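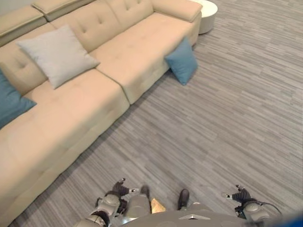
The Tyranny of the Scatter Cushion
Nov 3, 2023

I own a sofa I am rarely allowed to sit on properly. It is long and beige, with a chaise at one end, and the people at Flerno who sold it to me called the colour "oat". It was bought for lying down. Within a week it had cushions on it, and the cushions have been in charge ever since.

Let me set out the position. A sofa already is a cushion. It has a padded back, padded seats and a set of dimples pressed into it at, I assume, some expense. To this we add smaller cushions, which must be taken off before anyone can get comfortable and put back before anyone can visit. Ours are grey and teal. The grey one behaves. It leans against the backrest looking like someone waiting for a train. The teal ones were sold as a pair and have never accepted it: one burrows into the corner of the chaise, and the other lives on the carpet.

I have been picking up that floor cushion for 15 months. I pick it up on the way to bed and again on the way to the kettle. It has a spot it likes, propped against the front of the seat near the arm, and I have begun to suspect that it is more comfortable down there than I am up here.

My brother-in-law, Bogumił Cieślak, takes the opposite view. He has nine cushions on a two-seater. Guests at his flat in Astgate sit on the front three inches of the sofa with their knees together, as though waiting to hear about a mortgage. He says cushions "finish" a room. I asked him what state the room had been in before and he changed the subject to grout.

To be fair to him, a long pale sofa with nothing on it does look a bit like a ferry terminal. I tried it for a weekend. I put all the cushions in the wardrobe and sat there in the great oatmeal emptiness with my tea on the little round white table, feeling as if my number was about to be called. By Sunday evening the grey one was back. I said it was for my neck.

So I accept that some colour is needed. Our carpet is striped in greys, the wall is grey, and without a spot of teal the whole room would resemble a well-kept drizzle. What I object to is the upkeep. The Veltov catalogue, which arrives whether I want it or not, shows cushions with a chop in the top, that smart little dent made with the side of the hand. Somebody is paid to do that. At home it would be me, in my dressing gown, karate-chopping the furniture before the meter reader comes.

My proposal is modest. Let a cushion stay where it lands. If it falls on the floor, it is a floor cushion, and people pay good money for those – Gu on the high street has one in the window at £113, and it is no different from mine except that it was put there on purpose. A living room should be permitted to look as though somebody lives in it, and gravity has as much right to an opinion on the décor as Bogumił has.

He is coming to lunch tomorrow. I have told everyone in the house that the teal one is staying on the carpet, and that if he picks it up he is to be offered no pudding.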